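Chapter 6
Surfaces and What They Promise

Anyone who has bought a roll of sticky-backed covering will know the label. It says the stuff is wipeable, hard-wearing, easy to apply and easy to remove. A student coming fresh to the study of home furnishing might take these four claims as facts about the product. In this chapter we treat them as claims, and ask what sort of evidence would make us believe them.

Start with "wipeable". Almost anything is wipeable once. The makers of Serwood shelf covering told buyers that it could be wiped daily for 8 years, but the leaflet gave no account of the cloth, the cleaner or the pressure used. When Yvonne Mellor asked the firm for its test notes, she was sent a second copy of the leaflet. Howard Staniforth has defended this kind of wording as harmless, on the grounds that buyers discount it anyway. Perhaps they do. He offers no figures, and a claim that everyone is supposed to ignore seems an odd thing to pay a printer for.

"Hard-wearing" is worse, as it has no unit at all. A covering may resist scratches and still lift at a join. It may hold its colour and lose its surface. Printed patterns make the matter harder to judge, since a busy design can hide damage that would be plain on a flat white sheet.

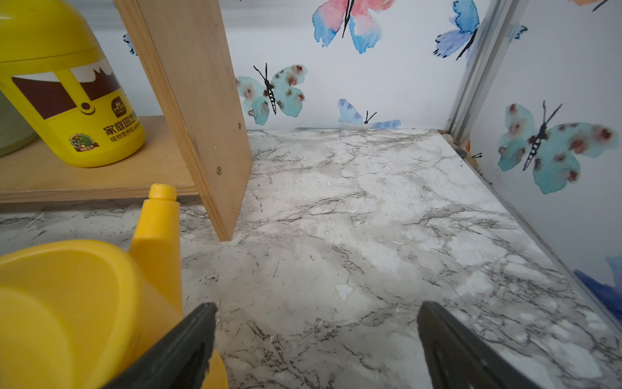 Fig. 6.1 Marble-patterned contact paper with worn patches, next to butterfly wallpaper.

Patterns that copy another material raise a separate question. Does a marble print persuade anybody that the shelf is marble? Older writers on taste assumed that it did, and scolded the buyer for joining in a deceit. Freya Wainwright interviewed households on the Ackroyd estate and found little sign of it. People liked the look and knew what they had bought. Her sample was small, and she chose homes where she was already known, so we should not lean on it too hard. Still, the older writers had asked no one.

"Easy to remove" is usually tested by the maker on a new sheet, put down a short while before. Tia Tindall repeated the test on Drakavska covering left in place since the previous January, and two of her six samples tore. We return to her method in Section 6.3, where some faults in it are discussed.

Before reading on, find a label at home that makes a promise about a surface. Write down what would have to happen for the promise to be broken. If you cannot think of anything, keep the label for the exercise at the end of the chapter.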